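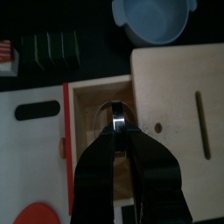
Stripping and Refinishing a Painted Stair Railing
Project report, Residential Finishes II
Pacita Sebastian

Introduction

The project was to remove old paint from one flight of stair railing in the Harngate house and put on a clear finish. The railing has a handrail, two newel posts and turned spindles. It had been painted many times, and the top coat was a thick cream gloss that had started to chip where people hold on at the landing. The owner, Mr. Dönmez, wanted to see the wood again if it was worth showing. If it wasn't, he was willing to have it repainted.

My budget was $200, not counting tools the program already had. I had 35 hours of shop and site time.

Testing before work

The house is old enough that lead paint was likely, so I sent chips from the handrail and the lower newel post to a lab before doing anything else. The handrail came back clean. The newel post had lead in the bottom layers. This changed the plan, as I had meant to use a heat gun on the flat parts and sand the rest. I dropped both and used a chemical stripper on the whole railing, with plastic sheeting on the treads and the hall closed off. 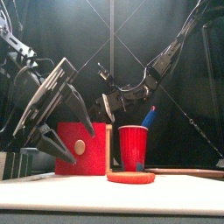

I tried two strippers on the back of one spindle. The first was a citrus gel, which softened the gloss coat but left everything under it. The second was Prultero paste, left on overnight under plastic wrap. It took the paint down to the primer in one go. It costs more per can, but I would have needed three or four rounds of the gel, so I went with the paste.

Stripping

The handrail was easy. A plastic scraper took off most of the paint in long strips, and a stiff nylon brush with mineral spirits cleaned up the rest. The newel posts took longer because of the square caps, where paint had filled the grooves completely.

The spindles used up most of my hours. Each one has a bead and two narrow rings, and a scraper doesn't fit. I ended up pulling twine back and forth around the rings – slow, but it didn't mark the wood. Dental picks also worked but slipped easily, and there is a scratch on the third spindle from the bottom that I had to fill.

All of the waste was bagged wet and taken to the county drop-off.

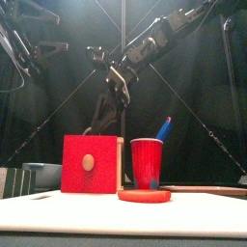 Repairs and sanding

With the paint gone, the handrail turned out to be oak and the spindles were poplar with a greenish cast. Two spindles were loose at the bottom and were reglued. Old nail holes were filled with tinted putty. I wet sanded by hand, finishing with 200 grit on the handrail.

Finish

The oak got three coats of Clarow satin varnish. The poplar looked blotchy in a test with stain, so Mr. Dönmez chose to have the spindles painted white and keep only the handrail and newel posts clear. I think this was the right choice, though it means a lot of the twine work is now under paint again. 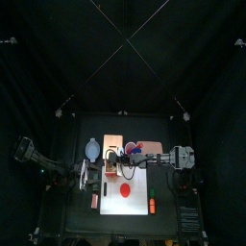 Results and costs

I stayed within the $200, but went over on time by one afternoon. The varnish has one sag on the underside of the handrail near the wall bracket. I left it, as it can be felt but not seen from the stairs.

If I did this again, I would test the stain on a spindle before stripping all of them. I would also order the paste early, as the store only had one can and I lost a day waiting for the next one.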